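Heike Oltmanns
July 21, 2024

Right, a bit of an update on the two-armed one for those of you who have been asking so kindly. Bowls today! Pink, green and blue, and the job is to get them into one stack with nobody's fingers helping.
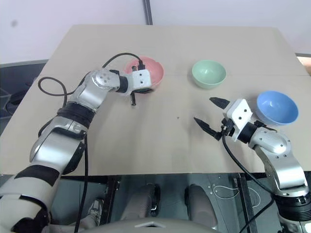 Rajeshwari Hegde: Are you still running both arms off the one supply? Mine used to brown out every time the two elbows started moving together, and I blamed the software for a month before I put a meter on it.

Ah Rajeshwari, you've put your finger on it, and I wish I'd asked you back in October. Yes, it was one supply until this spring, and yes, I also blamed the software (poor software). They each have their own now, with a shared ground, and the twitching when both arms reached at once has gone away completely.

For anyone new: this is Loketti, which lives in the shared workshop at Hutitz and takes up rather more of it than I promised it would. The evenings are mine, mostly after the woodwork lot have gone home and I can have the radio on.

So, bowls. You'd think a bowl would be easy, it's practically all handle! But the rim is thin and slippery and it curves away from you, and if the fingers close a touch off centre the whole thing swings round and skates across the table. I spent two evenings chasing a bowl about like a cat with a bottle top.

What helped in the end was slowing the last bit of the approach right down, to 18 per cent of normal speed, and letting the fingers come down over the rim from above with one inside and one out. I also dropped the grip force to 65 on Clander's scale, which goes up to 100 and which I don't believe means anything in particular, but lower is gentler and that'll do me.

Clander is the little control program, by the way. I've been writing it since the last one got too tangled to open without a biscuit.

Cables are still my great sorrow. I've tried clips, spiral wrap and a sort of sock, and every one of them pulled tight at the wrist sooner or later. For now they hang in big loose loops and I keep an eye on them. If anybody has a tidy way of getting a cable past a wrist that turns this much, please do say, I'm all ears.

Someone asked about cost. I stopped adding it up at 3,000 euros, and that was before the second gripper, so let's leave it there. The motor drivers came second-hand from Hollmann and have been lovely, no complaints at all.

Next up is the handover, left to right, without putting the bowl down in between. The left one lets go too early at the moment. More when I've got it to wait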